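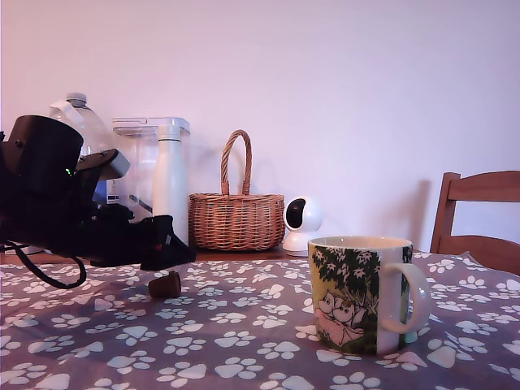
One attendee at the Rastcombe session objected that a paper sleep diary is a waste of effort now that most people wear a tracker to bed, and that the tracker at least doesn't forget.

Slide 1. Title
Sleep diaries in a community wellness program: completion, errors and use.
Start with the objection. Leave it open until slide 6.

Slide 2. What is being recorded
Define terms before showing any data. Bedtime is the time the person gets into bed. Lights out is the time they try to sleep. Sleep latency is the interval from lights out to sleep, as estimated by the person. Wake after sleep onset is the total of the awakenings, excluding the last one. Rise time is feet on the floor.
Sleep efficiency is total sleep time divided by time in bed, as a percentage. Say out loud which definition of time in bed we used: lights out to rise time. Other groups start the clock at bedtime, and the two do not compare for anyone who reads or scrolls in bed.

Slide 3. The Fedudwood diaries
Project ran over one winter. Adults, self-referred, no shift workers. Each person was given a one-page form covering 7 nights, with the option of asking for more forms.
Nights issued: 2,129.
Nights returned with every required field filled: 1,523.
The rest were blank or incomplete. An incomplete night was left out of the efficiency calculation even if only one field was missing. No values were filled in by us.
Pause here. Someone will ask about the incomplete nights. They were not random. Missing fields cluster on the last nights of the form, and rise time is missing far less often than latency.

Slide 4. Common errors
Three to cover:
(a) 12-hour clock ambiguity. "12.30" with no am or pm. The revised form has a 24-hour strip to mark, which cleared most of it up.
(b) Date shift. A night that begins before midnight and ends after it gets written against either date. Rename the column "Night of" and print the rule under it.
(c) Batch completion. Several nights filled in at one sitting. Usual signs are one pen throughout and identical latencies down the column. Neither is proof. We flagged these and ran the figures with and without them.
Don't get drawn into (c) for long. It always takes over the discussion.

Slide 5. The form itself
Handout, side A is the old form, side B is the revised one. Bellero did the layout. Changes: larger type, caffeine and alcohol moved to an evening block, the mood scale removed. The mood scale was being circled at the same point night after night and nobody on the team had a use for it.
Herbal teas, magnesium, lavender and so on now go in a single free-text line, "Anything taken or used to help you sleep". Product and amount if known. The diary is not designed to show whether any of these work. People change several things in the same week and there is no comparison group. Repeat this if a question comes up about a particular supplement, and refer them to their pharmacist for interactions.

Slide 6. Diary or tracker
Return to the opening objection. Wrist trackers infer sleep largely from movement and heart rate. Lying still and awake can be scored as sleep, so latency tends to come out short in people who lie quietly. The diary has the opposite weakness: it depends on memory and on the person's sense of time in the dark.
They measure different things. If a person's complaint is that they feel awake for hours, the diary is the record of that complaint. If there is a tracker as well, copy its lights-out and rise times on to the back of the form and compare the two at the end of the week. Do not average them.
The remark about forgetting is fair. Trackers run flat, though, and we have no count of how many nights were lost that way.

Slide 7. Using the result
Read the whole week before commenting on any night. Look first at rise time and how much it moves. Latency second. Efficiency last, and never on its own.
Clock-watching: ask people to fill the form in after getting up, from memory, with estimates. Anyone who becomes more anxious about sleep while keeping the diary should stop keeping it.
Refer on to a GP for loud snoring with pauses in breathing, falling asleep while driving, or poor sleep that has gone on for months.

Slide 8. Next steps
The Dương translation of the form is in draft. Back-translation still to be done, and "lights out" needs a better phrase.
Form and scoring sheet are on the table by the door. Scoring sheet has the old efficiency formula on the reverse; cross it out.
Questions.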